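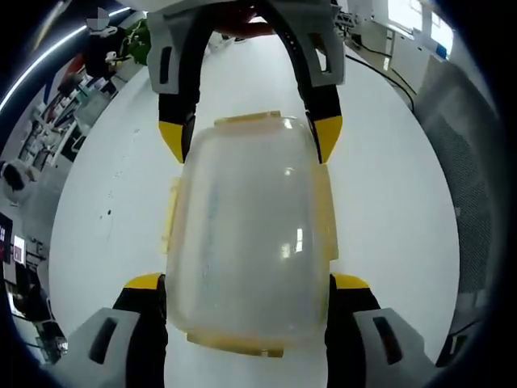
Figure 4.1 A frosted food-storage container with four yellow locking clips.

Chapter 4
Boxes, Lids and Leftovers

I own too many food containers. I'll say that up front, so you know who is talking to you in this chapter. When I moved into my current apartment I had 20 of them in one grocery bag and the lids in another, and when I finally sat down on the kitchen floor to match them up, 5 of the boxes had no lid at all. I kept them anyway (one holds rubber bands now, and I'm pretty fond of it).

In Chapter 3 we got the food cooked and onto the table. Now dinner is over and there's half a pot of rice left, and what you do in the next hour matters quite a bit for whether you get to eat that rice tomorrow. So this chapter is all about storage: which box to grab, how to fill it, how to close it, and how to find it again before it grows fur.

Let's start with the clip-lock box, the kind in Figure 4.1. It has a clip on each side, and the idea is simple. The lid on this type usually has a soft gasket in a groove, and when you snap a clip down it pulls the lid tight and squeezes the gasket against the rim. Four clips, four sides pulled. Leave one open and you may not notice a thing until you tip your bag sideways on the bus and there's soup on your homework! I did this with lentils in my first year of teaching. My gradebook never recovered.

I like to close opposite clips first, then the other two. My old teaching partner Vlasta Petek goes around in a circle and says I'm being fussy, and her lunches have never leaked either, so pick whichever you like.

Frosted plastic has one drawback, and you'll meet it in Activity 4A: you can't tell very well what's inside. Chili and spaghetti sauce look like the same pinkish blur through a cloudy wall. Get into the habit of labeling. A strip of masking tape and a marker will do, with the name of the food and the day it went in.

A word about clips and age. They bend at a thin strip of plastic, the hinge, and that strip gets tired after a lot of opening and closing. If you see a pale line running along the hinge, be gentle with it. A box with a broken clip is still fine for crackers or dried beans, just don't trust it with anything runny.

Before you read on, try this at home. It takes 15 minutes.

Take out every food container in your kitchen and put each one with its lid. Set aside the ones that don't match. Then fill one closed box halfway with water, hold it over the sink, turn it upside down and give it a little shake. Write down what happened and bring your notes to class, we'll need them for Section 4.2.

Section 4.1 Choosing the Right Size

Most people reach for a box that's too big, me included.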